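Risteo brings checked table linen back to Australian shops

BRINTHORPE, 25 Mar 2020 – Household linen supplier Risteo will return checked tablecloths to its trade catalogue, with a range of five colours in cotton and a wipe-down finish. The cloths go to shops through Drivside, the company's warehouse and freight partner, and orders from existing account holders are open now.

Checked cloths were part of the Risteo catalogue until the supplier's previous weaver closed its wide looms. Plain and striped cloths took their place, and the company has carried only those in the years between. Shops kept asking for checks, mostly for kitchen tables, community halls and cafes with outdoor seating.

Risteo sent a short questionnaire to its trade customers before choosing the new range and received 584 replies. Most asked for a mid-sized check in a colour other than red. Many also wanted a cloth that could be bought by the metre as well as hemmed and folded, as church halls and schools often join tables end to end and find that a standard cloth stops short.

"We had samples of much smaller checks and much larger ones, and the middle size was the one shops kept coming back to," a Risteo spokesperson said. "The large check looked good on a long table but there was hardly any pattern left once you put it on a small one."

The cloth is woven by Gündoğdu, a family-owned mill that already supplies Risteo with tea towels and aprons. The yarn is dyed before weaving, so the pattern shows on both faces of the untreated cotton. On the wipe-down version the finish is applied to one face only, and the back is left as plain cloth.

The five colours are pink, navy, bottle green, mustard and grey, each paired with white. Red will be considered later in the year if the mill has room in its December schedule.

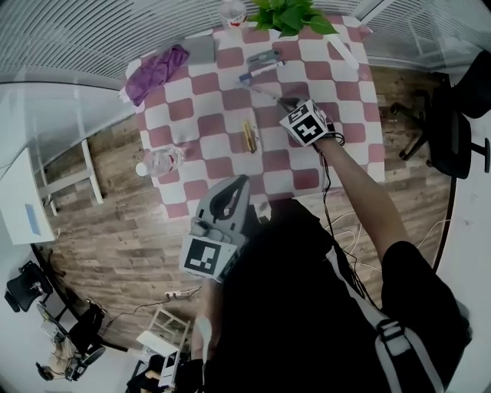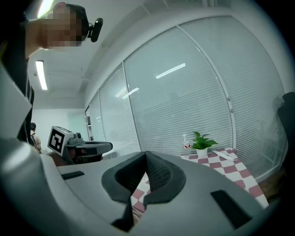
Colour was the part of the range that took longest to settle. The first pinks sent by the mill were judged too strong beside white, and a softer dye was tried before the shade was approved. Risteo also wanted checks that would not make the table hard to use for anything besides meals, given how many of its customers buy cloths for craft groups and homework tables. A pink-and-white check like the one in the first picture still lets a small yellow object stand out, and the same went for the pins, buttons and offcuts of thread that testers left on the sample cloths. Navy and bottle green did less well on this point, and the catalogue suggests mustard or pink for sewing rooms.

Each hemmed cloth has mitred corners and a double-turned edge. Risteo moved to the double turn after complaints that the hems on an earlier striped cloth curled in the wash and had to be ironed flat. The new cloths were washed repeatedly at the mill and again by the company, and the hem allowance was made slightly wider as a result.

Round cloths will be available in the two most popular colours, pink and navy. The company does not plan to offer fitted cloths with elastic. Napkins in all colours are sold in bundles and are cut from the same rolls as the tablecloths, although shades may differ a little between rolls. Shops that want napkins and cloths to match closely are asked to order them together.

Care instructions

The untreated cotton can be machine washed warm with like colours and line dried. Some shrinkage should be expected in the first wash, mainly along the length, and the stated sizes already allow for it. A hot iron can be used on either side.

The wipe-down cloth should be cleaned with a damp cloth and mild soap. It should not be ironed, bleached or tumble dried. Creases from folding usually drop out after the cloth has been on the table for a day or so. Storing it rolled on a cardboard tube will keep new creases from forming – tubes can be bought from Drivside with any order of the by-the-metre cloth.

Hot dishes should always go on a mat or trivet. The finish is not heat resistant and will mark.

Ordering and delivery

More than 480 shops hold a Risteo trade account, and all of them will receive a swatch card with their next delivery. Shops without an account can ask for a card through Drivside, which also handles new applications. The minimum first order is 2 cartons, and colours can be mixed within a carton for hemmed cloths and napkins. Rolls are sold in single colours only.

Drivside will send orders from its Brinthorpe warehouse. Metropolitan deliveries are made by the usual carrier, while regional shops can choose road freight or collection from a depot. Rolls are heavier than the striped cloth they sit beside in the catalogue, and shops with stairs or no loading area should say so when ordering.

Existing striped and plain cloths stay in the catalogue at current prices. The narrow grey stripe will be discontinued once present stock has been sold, and no further rolls will be woven.

About Risteo

Risteo supplies table, kitchen and bed linen to independent shops, hire firms and community organisations across Australia. It does not sell directly to the public. A list of stockists is available on request.

Media and trade enquiries

Swatches, product sheets and a copy of the size chart are available from the Risteo trade desk, care of Drivside, Brinthorpe.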